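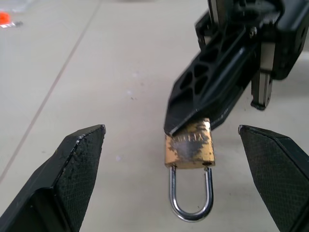 Brass padlock, small and well worn.

Iresha Majumder
Mar 23, 2021

I spent most of last week at the online edition of Zallside, the regional show for small broadcast and video firms. A few people asked how it went. Thread, mostly for those deciding whether to book for the next one.

For anyone who doesn't know it, Zallside is normally held in two halls and a car park. I've gone as a visitor for years and had a stand there for the last few with Odosham, where I look after sales. We make intercoms and cue lights.

The organisers announced in February that it would be online only. Exhibitors who had already paid for floor space could move the money to a virtual booth or carry it over. We moved ours.

The list had 71 exhibitors on the opening morning. A few more names turned up on the second day, but their pages were blank apart from a logo.

A virtual booth was a web page with a banner, a video slot, a place for documents and a chat box. We also got a button marked "Meet us", and that opened a video room.

Setting up took longer than I'd planned. The banner had to be an odd shape and the template they sent was for a different shape. We redid it on the evening before opening. If you book, ask for the final measurements in writing.

The document slot would take PDFs and nothing else. Our price list is a spreadsheet. I exported it and the last column vanished, so for the first hour we had a price list with no prices on it. A dealer in Leeds spotted it before we did.

Visitor numbers. The organisers told us 745 people had registered by the close of the first day. I don't know how many of them logged in. The figure on the dashboard was page views, and ours included me and my colleagues checking that the page worked.

Chat was the useful part. People typed short, direct questions. Does it run off batteries, how long a cable, what happens if the base unit loses power. On a stand I'd get those questions after ten minutes of talk about the drive up.

Video meetings were mixed. The booked ones went well. The drop-in ones were mostly people who had pressed the button to see what it did and left when my face came up.

I'd put two of us on the rota at a time. That was too many for the afternoons and not enough between ten and noon on the first day, when we had people waiting in the chat and I was typing to three of them at once.

Talks were recorded and are still up until the end of the month. I'd watch the one on wireless licensing, and the one by the Ustutitz engineers on sending camera returns over ordinary home broadband. The slides are dull but the method is clear and they show the faults as well.

The Ustutitz talk was also the only one where the speaker took questions properly. The others had a moderator reading out whatever came in first, so half the time went on "will this be recorded".

New products. Fewer than usual. Several firms said they were holding things back until they can put them in people's hands. I understand that. It's hard to sell a fader over a webcam.

The exception was Son, a compact audio mixer from a firm I hadn't come across. Eight inputs, a proper talkback button and a screen you can read outdoors, or so they say. I've asked for a loan unit and will post when I've used it.

Costs. Our booth was £2000. The floor space last time was more than that before we'd paid for the van, the hotel, the carpet and the electrics, so we spent a good deal less overall. We also got fewer leads, and I'd call them colder.

The lead list arrives as a download. Ours had almost 2000 lines in it, but it logs every click as a separate line, so the same person can fill half a page. Sort it by email address before you show it to your boss.

Also check the consent column. Some people had ticked the box to be contacted by the organisers but not by exhibitors, and they were in our list all the same. I've written to the organisers and am leaving those people alone until I hear back.

Things I missed: walking past a stand and stopping at something I wasn't looking for. The site had a "suggested for you" strip, and it suggested us to me every day.

I also missed the last afternoon, when exhibitors go round each other's stands and talk properly. There was a networking lounge on the site. I looked in twice. Once it was empty and once it was two people from the same company talking about lunch.

Things I didn't miss: the breakdown, the queue for the loading bay, and £6 for a cheese roll.

Would we do it again? If the next one is online, yes, on the smaller package, with one person on chat and the meetings booked ahead. If the halls open, we'll take a stand and I'd like them to keep the talks online as well.

Someone asked about the smaller package. It's the same page without the video slot, and you can put a link to your own video in the text. I wish I'd read that bit first.

I have our setup notes in a plain document, banner measurements included. Message me if you want a copy and I'll send it over tomorrow.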